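[storeroom] Re: Deep bins or shallow trays for mixed small goods
From: Signe Ingvarsson
Date: 19/02/2025
To: storeroom list

Waqas Rizvi wrote:

> We are moving our mixed small goods out of cardboard and into
> something that will last. The choice is between deep open bins,
> which we can get secondhand, and the shallow stacking trays from
> Famon that Joon-young wrote about last month. We have 256 lines
> that would go in, mostly boxed or bagged items no bigger than a
> paperback, plus a few awkward ones (hose fittings, brush heads,
> rolls of label stock).
>
> The deep bins are cheaper per item stored and we already have
> shelving that fits them. My worry is the bottom. When we tried one
> for a while, the older stock sank and people took what was on top.
> I also don't know whether to divide them. Someone here suggested
> putting a panel across the inside and treating it as two bins.
>
> Does anyone run deep bins for this kind of thing and still like
> them? What do you do about dividers, labels and cleaning?
>
> Waqas

Waqas,

We have used deep bins for mixed goods at Triren for several years and I would buy them again, with a few conditions. Sorry for the length. I wrote most of this up for our own people and have only trimmed it.

First, what goes in them. The rule we ended up with is that a deep bin is for things that can be handled from above, one at a time, without digging. Boxed goods are fine. Sealed bags are fine if there is something in them with a bit of body. Flat things are bad, since they lie against the floor and you can't get a finger under them. Your brush heads would do well. Your label stock would not. Rolls tip over and then roll under everything else, and you find them at stock count with a crushed edge. Put those on a shelf with a lip.

Second, how full. We fill to two thirds of the wall height and no more. Above that, people stack rather than drop things in, and stacks fall over when the bin is moved. Below a third, everyone complains about reaching. If a line regularly sits below a third we move it to a smaller bin and leave a note in the old slot until the next count.

On dividers, yes, do divide, but not all of them. We have three kinds of bin in use now:

Undivided, for one line only, in quantity.

One panel across, for two lines that nobody would mistake for each other. We don't put two sizes of the same fitting in one bin, ever. We did that at the start and the returns were not worth the shelf space saved.

One panel used as a false wall, with nothing behind it. We do this for lines that are too few to fill the bin but too bulky for a tray. It brings the goods together so they stand up properly. When the line grows, the panel moves back.

The panels themselves should be a different color from the bin. We bought a first batch in the same gray and people kept missing them, and goods ended up on the wrong side. Off-white or cream is good. They mark easily, but I don't mind that. The scuffs tell you where hands and boxes are rubbing, and if one part of a panel is getting much worse than the rest, something heavy is being put in the wrong place.

Fit matters more than thickness. If the walls of your bins slant in toward the floor, and most do so that they will nest when empty, a square-cut panel will jam halfway down and leave a gap underneath. Small bags go straight through that gap. Make a card template first, try it at both ends of the bin, and cut to that. Check whether the corners are angled too. If they are, a panel set too close to the end wall will rock.

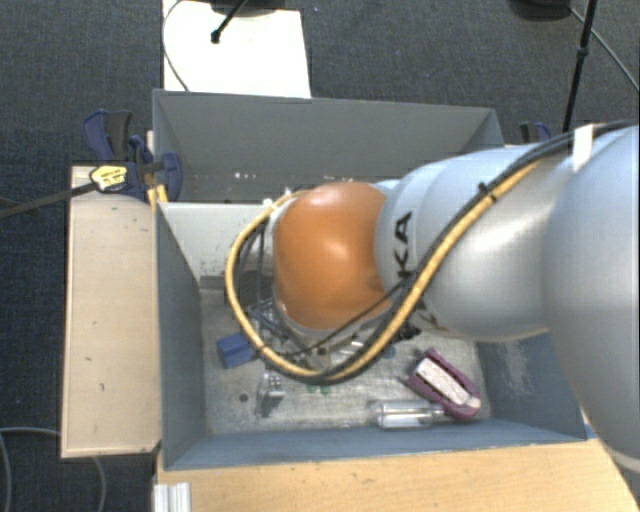
Third, old stock at the bottom. This was your main worry and there is no trick to it that I know of. What works for us is that new stock never goes on top of old. Whoever fills the bin lifts the old stock out onto the bench, puts the new stock in, and puts the old back on top. It takes longer. Anum Dhanial, who was on the Esteban site then, timed it over a couple of weeks and found it added less than people claimed, because the fillers were no longer sent back to dig for old batches. In a bin with a panel you can cheat by filling one side while picking from the other, and then swapping. That only works if the label says which side is live, and the label has to be moved each time. Ours forget. I would not rely on it.

Fourth, labels. Put them on the outside, on the short face, top left as you stand in the aisle. Not on the rim, where they get rubbed off, and not on the inside back wall, where they are hidden as soon as the bin is properly full. We use a holder with a card in it for the line number and plain words for the item. The plain words are what people read. If a bin has a panel, it gets two cards, left and right, or front and back, and a line drawn on the card to show which way the panel runs. We went through a phase of color codes as well. Three people knew what the colors meant and two of them have left.

Fifth, cleaning. Deep bins collect everything: torn corners of bags, cardboard dust, staples, the odd cable tie. Empty them fully when the line is counted and wipe the floor and the lower part of the walls with a damp cloth and a bit of dish soap. Dry them before refilling, especially if you hold anything in paper. Don't hose them out and stack them wet. They nest tightly and the water stays in there. Take the panel out and wipe the slot or the edge where it sits, or the grit will wear a groove.

On buying secondhand: look at the rim and the corners first. A scratched floor does no harm. A split rim will get worse every time the bin is lifted, and it will catch sleeves and bags. Ask whether the whole lot is the same make. We took a mixed lot once, 1504 pieces between two sites, and the two makes looked identical until we tried to nest them. We are still sorting those. Also ask what was in them. Ours had held something oily and the smell went into the cardboard of the first stock we put in.

As for the Famon trays, I have nothing against them for flat things and for very small ones. Joon-young Byun's point was that you can see everything at a glance, and he is right about that. They take a lot more shelf, though, and someone has to keep them from turning into five trays each with one item in it. If you have room, I would split your 256 lines rather than pick one system: trays for anything flat, rolled or smaller than a matchbox, deep bins for the rest. Do the sorting on a table with the real goods in front of you. On our list everything was called "small", and it took handling the things to see which were which.

One question back. How high is the shelving you have? Deep bins above shoulder height are no use for this kind of stock, whatever the shelf will carry. People tip them forward to look in. If more than your top row is above that, use it for sealed reserve stock and keep the picking bins from knee to chest.

Rajitha Munasinghe has our card template for the Wusance bins, in case yours are the same ones. He is on this list but mostly reads it at the end of the month, so write to him directly. I can send the label card layout if you want it - it is one page and prints 2 to a sheet.

Signe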